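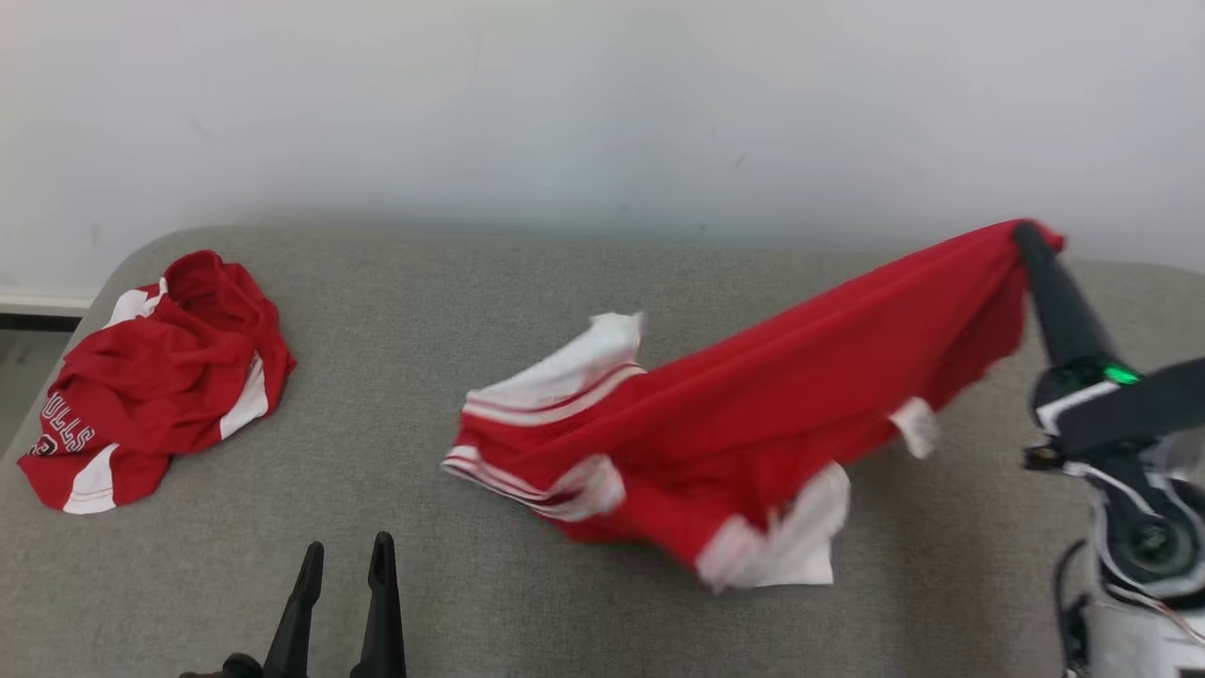

Home | Posts | Walks | Bookshelf | About

What the club shop taught me about money

14 May 2023

I have been supporting Stornovside for twenty-odd years, which in human terms is a long time to stand in drizzle. In that time I have bought nine replica shirts. I am told by my sister that this is a problem, though she owns a horse.

The club changed its kit again last July. The old one had a collar. The new one has a slightly different collar. For this the supporter is asked to find a sum I used to spend on a week's food, and more if he wants a name on the back, and more again if the name is a long one. We once had a full back called Czarnecka-something and people took out loans.

My friend Adaeze Uzor, who sits two seats along and brings better sandwiches than I do, has a rule. She buys last year's shirt in the sale, once everyone else has moved on. She looks like a woman with a long memory and she has never paid full price. I tried this myself and ended up with a goalkeeper's top in a child's size.

The away shirt is a separate misery. Ours was designed by a firm called Cleron, and the press release told us it "drew on the energy of the harbour". We haven't got a harbour. We have a canal, and the less drawn from it the better.

Still, we turn up. There were 1011 of us at the last home match, a figure read out over the loudspeaker with real pride, and I'd say most had some version of the shirt on under a coat. Lena Śliwiński's dad had one from before I started going, washed so often that the badge has become a rumour. He won't hear of a new one. He says he hasn't finished with it yet.

I did try to be strong this spring. I told everyone I was sitting this kit out — I may have made a short speech — and I lasted until we won away, in the last minute, off somebody's knee. The shop's website was very busy that evening. I was number 288 in the queue.

It arrives next week. I went up a size.

Filed under: Football, Spending, Regret

Contact | © Two Seats Along | Back to top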